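Deux pinces, une table et beaucoup de café

2021-10-08, par Katherine Salazar

Je voulais un sujet tranquille. Une demi-journée chez Fernell, deux pinces à comparer, un sandwich, et retour au bureau avant la pluie. J'y suis restée jusqu'au soir et j'ai raté le sandwich !

Il faut dire que l'atelier de Fernell, au fond de la cour Valderrama, est le genre d'endroit où l'on perd la notion du temps. Rutilio Huerta m'ouvre avec un tournevis entre les dents et me colle aussitôt une feuille dans les mains : le programme d'essais. Deux modèles en lice, la Wemov et la Nevow. La première coûte 835 euros, la seconde 1636, et toute la question (la mienne, en tout cas) était de savoir où passe la différence.

Passer la pièce à l'autre

L'épreuve reine, ici, c'est le transfert. Un bras tient un objet, l'autre vient le chercher en l'air, sans appui, sans gabarit. Dit comme ça, on dirait un jeu d'enfant. Essayez donc de donner un stylo à quelqu'un en portant tous les deux des moufles, et vous aurez une petite idée de l'ambiance.

Le bras de gauche présente la pièce, celui de droite s'approche, et à chaque fois je retiens mon souffle comme une idiote. Gerrit Prins, aux commandes, ne regarde presque jamais son écran. Il regarde les mâchoires. Il m'explique que le moment délicat se joue sur les derniers millimètres : si la seconde pince arrive de travers, elle pousse la pièce au lieu de la prendre, et si la première lâche trop tôt, tout dégringole sur le plateau. J'ai entendu ce petit « toc » un bon nombre de fois dans l'après-midi, j'en ai presque rêvé la nuit.

La pièce rouge, longue et fine, est de loin la plus pénible du lot. Elle donne peu de prise et pivote dès que les deux côtés ne serrent pas pareil. Gerrit l'adore, évidemment.

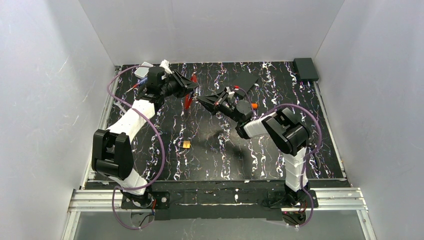

Le match, enfin

On a fait 109 transferts par modèle, toutes pièces confondues, et je peux vous dire qu'au bout d'une heure on connaît le bruit de chaque moteur. La Wemov démarre sec. Elle ferme vite, elle ferme fort, et sur les objets un peu trapus c'est un régal : on la croirait pressée de rentrer chez elle. Sur la pièce rouge, par contre, elle s'énerve. Il a fallu baisser la force de serrage, puis la vitesse, puis encore la force, et Rutilio a fini par noter les réglages au feutre sur son avant-bras.

La Nevow, c'est un autre caractère. Plus lente, un peu maniérée, elle corrige sa prise après le contact et ça se sent tout de suite sur les pièces minces. Elle a raté quatre transferts contre le triple pour sa rivale, ce qui m'aurait suffi pour trancher si je n'avais pas passé un long moment avec son logiciel. Quelle horreur, ce logiciel ! Des menus dans des menus, un bouton « valider » qui ne valide rien tant qu'on n'a pas fermé la fenêtre d'à côté... J'ai grogné, Gerrit a ri.

Et les câbles ? J'ai posé la question, forcément. Rutilio préfère leur laisser du mou, quitte à avoir de grandes boucles autour des bras, plutôt que de les voir tirer sur un connecteur en bout de course. Il a déjà perdu une matinée à cause d'un faux contact, en juillet, et il en parle encore avec des trémolos.

Alors, laquelle ?

Pour un atelier qui débute et manipule du solide, je prendrais la Wemov sans hésiter, en gardant la différence pour des mors de rechange. Pour des choses fines, qui glissent ou qui tournent, la Nevow vaut son prix, à condition d'avoir quelqu'un de patient devant l'ordinateur. Gerrit, lui, garde la Nevow sur son banc encore quelques semaines. Il veut reprendre la série avec la pièce rouge et une vitesse d'approche plus basse, et il m'a promis de m'envoyer les résultats.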